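Week 4, plastic bricks and sorting

Okay, so we're done with paper models and on to bricks, which I've been looking forward to since August! I put together the Arkum kit myself (200 pieces, mostly secondhand, so don't expect them to shine) and you'll share one kit between 2 people. Dump it out, spread it around, and give yourself room. I like to pull one color at a time and leave the odd shapes for later, but if you'd rather go by size, go for it.

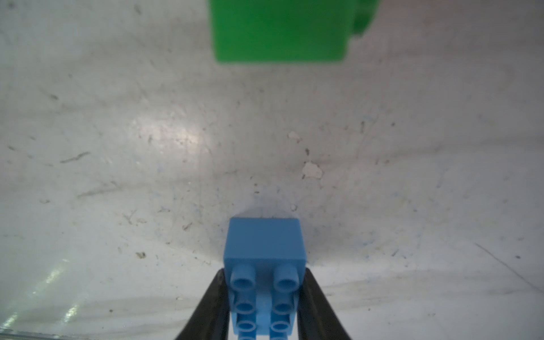

Fig. 4. Light blue brick and green brick over the work surface.

Now the part I always get questions on. Before you join anything, look at which way the long side of your brick runs, and say it out loud to your partner (yes, really, it helps). Then sketch it. A quick pencil box is fine, I'm not grading your drawing!

For next time: build a wall up to 72 bricks long, write down where you got stuck, and bring the sketch. Wipe your table before you leave, please. Grit gets into the bricks and then they don't sit flat, and I'm the one picking it out with a toothpick.

Sernow Workshop Course handouts | Contact the course office | Back to top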